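Robot Perception and Grasping, handout for unit 6
Notes by Danuta Rutkowska

Please read these pages before the lab hour. You will need the idea of a *residual* from the previous unit, and I do not repeat it here.

## 1. What question we ask

A policy which moves a gripper to an object must know, in some form, how far the object is. With one camera on the wrist the distance is not measured directly. It must be found from other signs in the image. The literature names many of them, but for a plain background and a simple object only a few remain:

- the apparent size of the object, if its true size is known
- the position of the object between the fingertips
- the shadow of the arm and how sharp its border is
- the texture of the object, when the camera is near enough to resolve it

Our question is which of these the policy uses. The method is called **cue removal**. We take a trained policy, we change one cue in the input and leave the others, and we look at how the predicted motion changes. In the Carroll data set, which we use in the whole unit, there are 115 approach sequences, and for each one the commanded motion was recorded together with the images.

## 2. The far case

When the object is small in the image, its texture gives nothing. The outline remains, and so does the shadow.

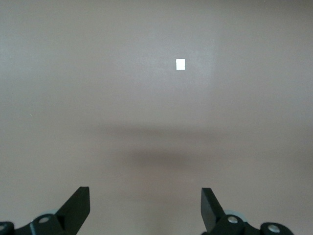 *Fig. 1. Far case: a small white block ahead of the open fingers, with the soft shadow on the plain surface.*

Please notice that the shadow is much larger than the block. A network which is trained with a fixed lamp can learn to read the height from this shadow and can almost ignore the block. This is a shortcut. It works well in the laboratory where the data were recorded, and it fails when somebody moves the lamp.

To test it, we replace the shadow region by the mean colour of its surroundings. Let *a* be the motion predicted for the original image and *a'* the motion predicted for the changed image. We define the sensitivity to the cue as

S = |a − a'| / |a|

If S is near zero, the policy did not need the cue. If S is large, be careful: it can mean that the cue was used, but it can also mean that the changed image looks strange to the network. For this reason we always make a **control edit**. A region of the same area, in an empty part of the surface, is replaced in the same way, and we report S for both. Only the difference between the two values should be interpreted.

In the Mallero policy the difference was clearly positive in the far case. With the Dreltari policy, which was trained with random lamp positions, the two values were nearly equal.

## 3. The near case

When the object is larger in the image, two things change. The texture becomes visible, and the fingertips become a useful reference, because the object and the tips can be compared directly. The fingers have another advantage. They are fixed to the same body as the camera, so for a given opening they appear always at the same place.

For the near case we remove the texture with a blur inside the outline of the object. The outline itself must stay sharp. If your mask is too wide by a few pixels, the border is also blurred and you are removing two cues at the same time – this is the most common mistake in the reports I receive. 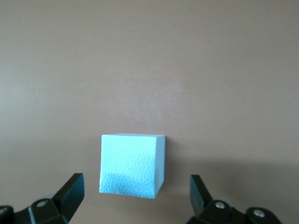
Mhairi Paterson objects to this step. In her opinion the blur does not remove only the texture, it removes also the shading on the face, and the shading tells the policy how the cube is tilted. She proposes to mix the cells locally, so that the average brightness of each patch is kept and only the fine pattern is destroyed.

I agree with her, and in the exercise you will do both versions. Use patches of 6 pixels for the mixing. When the two versions give different values of S, the shading was important. When they give the same value, we cannot distinguish, and you should write so in your report.

## 4. Limits of the method

The cues are not independent. If we remove the shadow, the policy may switch to the apparent size, and then S is small although the shadow was used before. Removing two cues together helps, but the number of combinations grows quickly. Knut Lindemann suggested to order the cues first by their single S values and to test pairs only among the highest. This is what the script does.

## 5. Exercise

1. Load the 40 far sequences and the 31 near sequences from the course folder.
2. Compute S for the shadow (far) and for the texture (near), each with its control edit.
3. Repeat the near case with local mixing.
4. Plot S against the frame index. Do not average over a sequence before you have seen the plot.
5. Describe one sequence where the result surprised you, in half a page.

The masks for the far sequences were drawn by Lech Sadowski. For the near sequences you must draw your own. Reports go to the Clulter folder before the next lab hour, one file per pair of students.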